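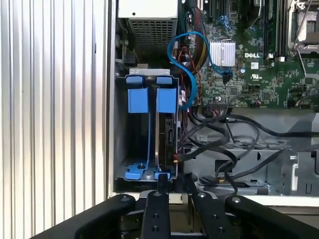 Step 1: Work out what you're keeping

Before I wipe an old desktop I go hunting for stuff worth saving. Photos and tax files are easy. What gets me every time is the browser bookmarks - I lost 300 of them once and I'm still a little sore about it. Look in the Downloads folder too, and on the desktop itself.

Step 2: Copy it twice

I drag everything to an external drive and then do the whole thing again to a second one. My last batch was 3,000 photos, so I started it on a Friday night and went to bed.
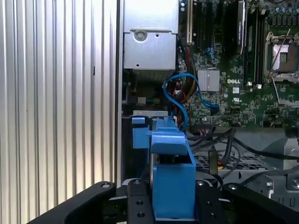
Open a few files from each copy before you move on. Pick some old ones and some new ones, and play a video all the way through if you have any (my friend Delwyn Te Moana skipped this bit and ended up with a folder of half-finished clips).

Step 3: Sign out of everything

Email, music, cloud storage, that photo book program you used one time. Some programs only let you use them on 2 computers, and it's a pain to free up a spot later.

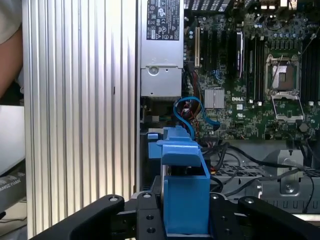
I keep a list in a notebook and cross things off as I go. Write down your license keys while you're there!

Step 4: Run the wipe

Use the reset option in your system settings and choose the one that removes all files and cleans the drive. It's slow, so plug in and go make dinner.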